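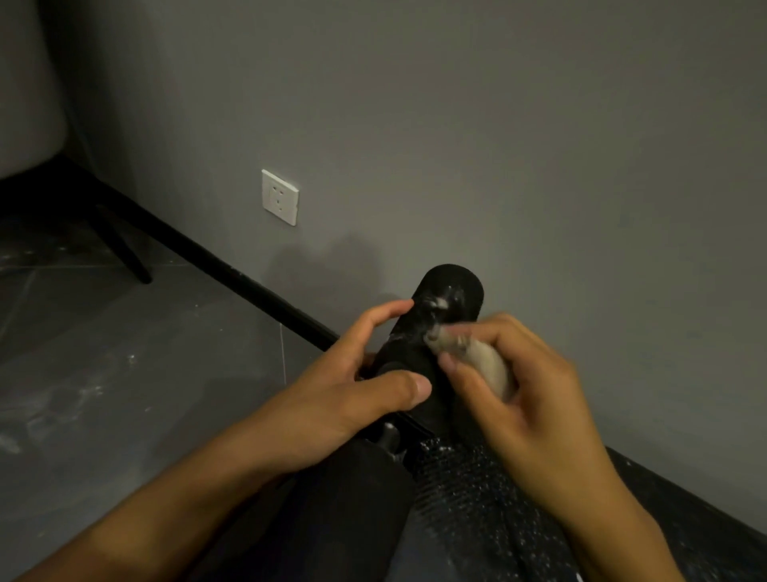
The powder got into everything. Margaux Gilbert had been told it would, by the woman at the rental office in Narham, who said the men would sand the ceiling on a Tuesday or whenever they felt like it and that she should cover what she cared about. Margaux had covered the bed and the radio. She forgot the rest.

So she sat down facing the gray wall with a damp cloth and started on the black things first, where it showed the most.

She did not rush. She had twelve days before the truck came and nothing to put on it that she couldn't lift herself. The cloth was one of her mother's, cut from something bigger, and it had gone the color of oatmeal. She pinched a corner of it and rubbed. The white moved over a little and stayed white.

"You need vinegar," her brother said on the phone. She had him on speaker, on the floor.

"I don't have vinegar."

"Everybody has vinegar."

"I packed it."

He was quiet for a while. She could hear the television behind him in Drasska, a soccer game, a crowd going up and then down.

"Did you sign?" he said.

"Yesterday."

"How much did they give you?"

"It's a job, Paul. They don't give it to you. You work and they pay."

"How much, though?"

She told him 2,000 a month to begin with, and a room over the shop until she found something. He repeated the number to his wife. His wife said something Margaux couldn't make out.

"She says that's good for Tisar," he said.

"Tell her thank you."

She wet the cloth again in the bowl and wrung it out. Her knees hurt. There were white specks on the black mesh beside her leg now and she brushed at them with the back of her wrist, and that made it worse.

Their father had lived in Tisar for one winter before either of them was born. He hardly spoke about it. Once, in February, driving them home from the dentist, he said the snow there came in sideways and that he had rented from a man named Bouvier who charged him 400 for the season and fed him soup. Paul asked what kind of soup. Their father said barley. She had looked up the name Bouvier last week and found a hardware store and a street.

"Are you taking Dad's coat?" Paul said.

"I was going to ask you if you wanted it."

"It doesn't fit me."

"It doesn't fit me either."

"You're the one going where it's cold."

She worked the cloth into the next streak with her thumb. Upstairs the sanding had started again, and she put her free hand flat on the floor to see if she could feel it. She could, a little.

"All right," she said. "I'll take it."

"Okay," he said. "It's in the closet at Aunt Vera's. She has a key for you. Bring her something, don't just show up."

The crowd on his television went up again and he forgot to say anything else. Margaux left the phone where it was and went on wiping.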